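Progress report to Braren, planning software work package
Prepared by Ozan Polat, 1 July 2020

Where we stand

The Cadgate planner now runs both arms from one task queue. The last report promised 90 percent of table-clearing runs finished without an operator stepping in. We are at 43. I would not read much into the gain since February — most of it came from longer timeouts, which hide stalls and fix nothing.

Perception

Cups and bowls are found reliably. Chopsticks are still the weak point, above all when they lie near a bowl and the depth data merges the two. Crumpled wrappers get a different outline on nearly every pass. The Parsons vendor model was supposed to solve this. I see no sign of it in our logs.
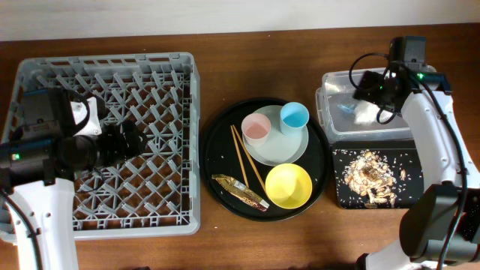
Control and planning

Arm-to-arm collision checks work, but they are slow. When both arms want the round tray, one waits up to 8 seconds. The rewrite at Oscombe may help. I have asked for timings and have only had slides so far.

Next period

We will run 100 fixed layouts with the old timeouts restored and report that number, whatever it is. I advise holding the second payment to Parsons until then.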